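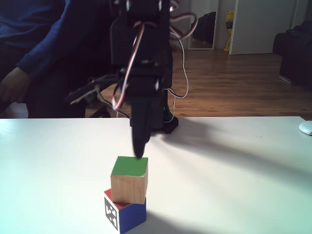
Home News Products Shops Contact
Search this site Go

Esposito brings the Drekano wooden blocks to families in Ustgate

USTGATE — The toy workshop Esposito announces that its wooden building blocks, Drekano, will be sold from January in the workshop's own shop in Ustgate and by post. The blocks were until now made only for nurseries and playgroups, and 148 of them use the blocks today.

Drekano is a block with painted faces and bare faces together. Red, blue and green are in the range, and the other sides stay as natural wood. A child can build a tower by colour, or turn every block so that only the wood is looking outside. The workshop does not print any instructions for this.

"Parents were asking us for years where they can buy the same blocks their children have at the nursery," says Vaughn Mbeki, head of the workshop. "We had to answer that they cannot. I am very glad that this answer is now changed."

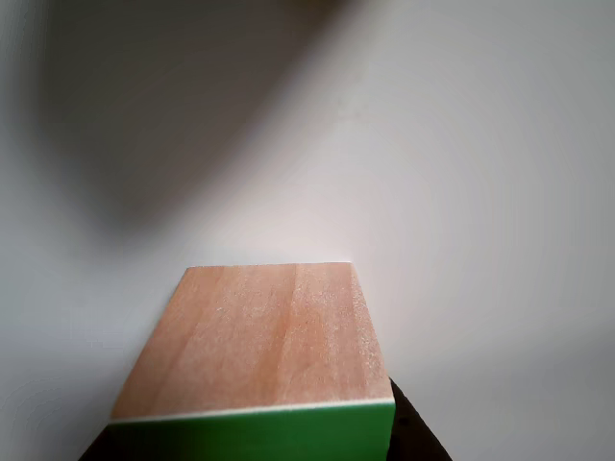 A Drekano block from close, with the wood grain on top and the green face in front.

The paint is put on by hand in thin layers, and the bare faces are sanded but not varnished. With much use the wood becomes a little darker and the edges softer. Esposito considers this a normal part of the life of a toy. Blocks can be cleaned with a damp cloth and should dry in the air, away from the radiator. They should not be left to soak.

Before the decision to sell to families, the workshop lent sets to 335 homes for one winter. Most of the families built on the kitchen table and not on the floor, and several wrote that the small set was too small — for this reason a bigger box was added.

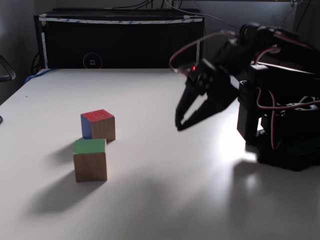
Sets and where to find them

The blocks come in 3 sets, called Small, Family and Long Table. All are packed in a cotton bag inside a cardboard box. Single blocks can also be ordered, for example when one is lost, and the colours will match older sets as near as possible.

The first production is 1,633 boxes. Nurseries which already have an order keep their place and their price.

The illustrated booklet in the Family set was drawn by the studio Fitamance. It shows towers, bridges and a few patterns to copy, without text, so it can be used in any language.

Questions from the press are answered by Vaughn Holloway at the Esposito office in Ustgate, mornings until noon.

Comments (3)

marta_k
Is the bag washable? Ours from the playgroup went grey very quickly.

Tobes
Good that you can get single ones. We are two greens short and I suspect the dog.

Esposito office
Dear Marta, yes, at 30 degrees, please take the blocks out first.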